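The Slow Train to Wallin

The train from Kanden to Wallin leaves at 23 minutes past the hour, but only when the driver has finished his soup. Iona Geddes learned this on her first Thursday in the country, standing on the platform with one bag and a ticket that had cost less than an apple.

"Is it late?" she asked the woman in the ticket window.

"No," said the woman. "It is here. You can see it."

It was true. The train was there, two green cars and an engine, and it did not move. Iona climbed in and chose a seat by the window. The heating was very strong under the seat and did not exist anywhere else. 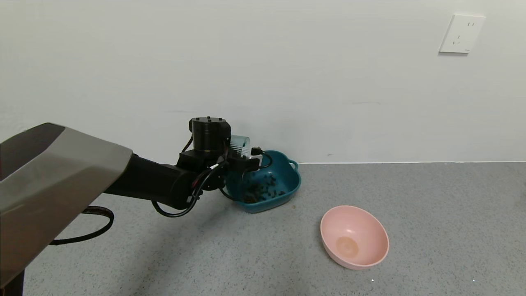 A teal basin by the white wall.

An old man sat down across from her with a box of young plants on his knees. He looked at her ticket with interest.

"Wallin," he said. "65 kilometers. You have brought food?"

"It is only 65 kilometers."

He nodded politely, as one nods to a child, and gave her half of his bread.

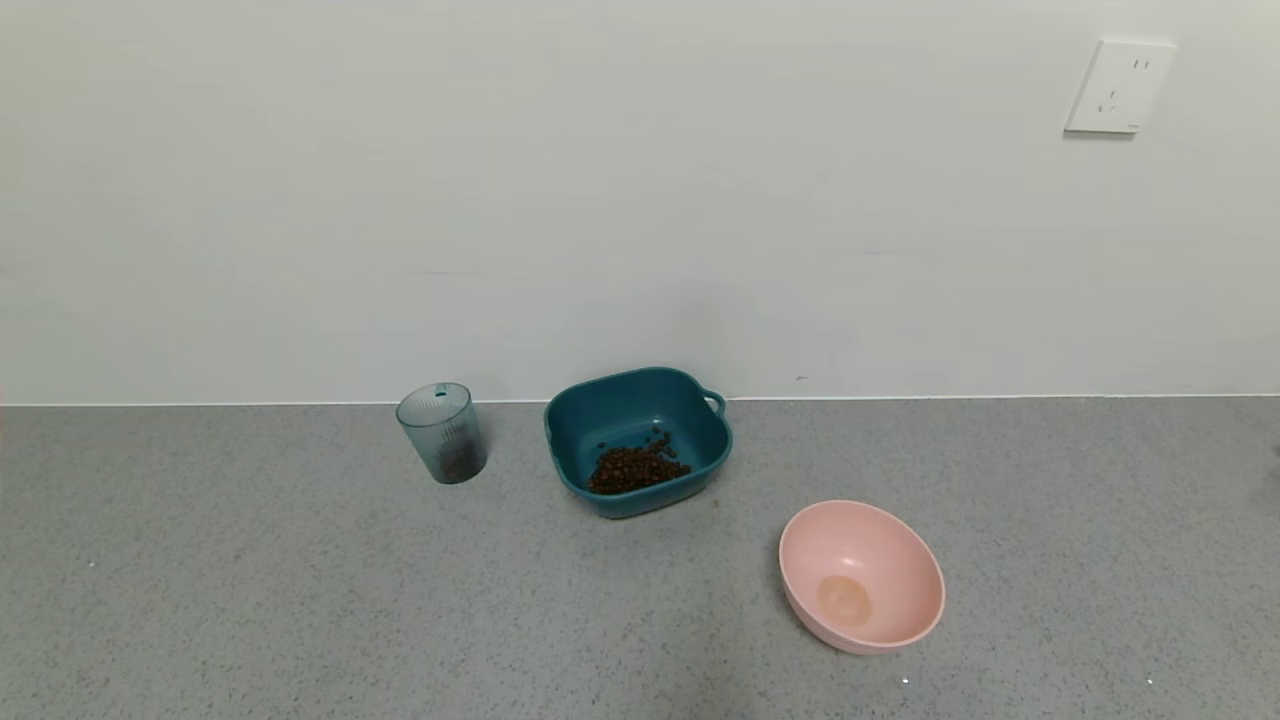

Modurico

They stopped at Modurico, where there was no station, only a lamp and a bench. A boy got off to close a gate which the cows had opened. Then he got on again, and the train continued at the speed of a person who walks to work without wanting to arrive.

"In my youth it went 70," said the old man. "Then they measured the bridge at Skidow. Now it goes 30, and before the bridge the driver takes off his hat."

"And on the bridge?"

"On the bridge we don't talk."

So they did not talk. Iona heard the river before she saw it. The car leaned a little to the left and the plants leaned also, all together, and she found that she was holding the edge of the box with both hands. On the other side the driver put on his hat again and blew the whistle, long and too loud.
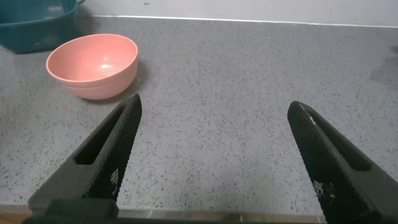
The old man started to breathe through his nose again. He told her about his daughter, who had a car and could drive to Wallin in less than an hour, and who offered it to him every month.

"But you take the train," said Iona.

"She drives very badly."

It was dark when they came to Wallin. Her cousin was supposed to wait on the platform, and he was there, asleep on a suitcase, with a newspaper over his face. She carried the box down the steps for the old man. He counted his plants under the lamp and took out the smallest one.

"For the window," he said. "Not too much water."

She asked him when the train went back to Kanden. He looked at the engine, where the driver was already unpacking his spoon.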